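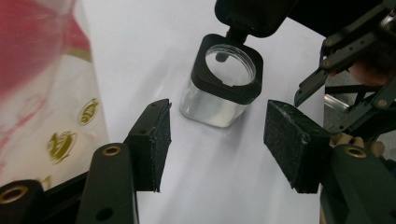
Mizanur Barua would rather the paper were thinner. A bound book, he argues, should open flat at any page and stay there, and most illustrated editions now on sale do neither. He has repaired children's books for long enough to have firm views on the matter, and his chief complaint concerns weight. Heavy coated stock takes colour well, but it drags on the sewing every time the book is lifted by its boards.

The new Clondargate edition of Dillar is a fair test of that complaint. The story first appeared in 1941, in a plain cloth binding with line drawings, and was kept in print for years as a cheap paperback. Clondargate has reset the text, commissioned colour plates and added nine folding inserts, among them a river chart that opens to three times the page width.

Inserts are hard on a binding. Each one adds thickness at the fore-edge but little at the spine, so the closed book wants to gape. The usual cure is a set of stubs: narrow strips of paper sewn in at the spine to make up the difference. Clondargate has used them throughout, in a grey that matches the endpapers. The closed block is square, or very close to it.

The sections are thread-sewn and lined with cloth. Pui-shan Yang, who designed the pages, set the text in a single wide column and left an inner margin of 17 millimetres. It looks generous on the sheet and about right once bound. Her captions are less successful. They run sideways up the outer edge in small italic, and a child reading alone will miss most of them.

The folding parts vary. The chart is scored before it is folded, with the score running along the grain, and it closes without a fight. The pop-up of the boathouse in chapter four is another matter — its roof relies on two glued tabs, each smaller than a thumbnail, and on the review copy one had begun to lift by the third opening. A slot and a locking tab would have cost more in hand assembly, but would have held.

Colour is steady from plate to plate. The blues lean slightly green under lamplight and look correct by a window. At almost 400 pages the book is too heavy for a small reader to hold up in bed, and the ribbon marker is too short to pull from the bottom edge.

Roy, the ferryman's boy, remains the best thing in the story, and the new plates leave his face turned away until the crossing to Irow. The old drawings did the same.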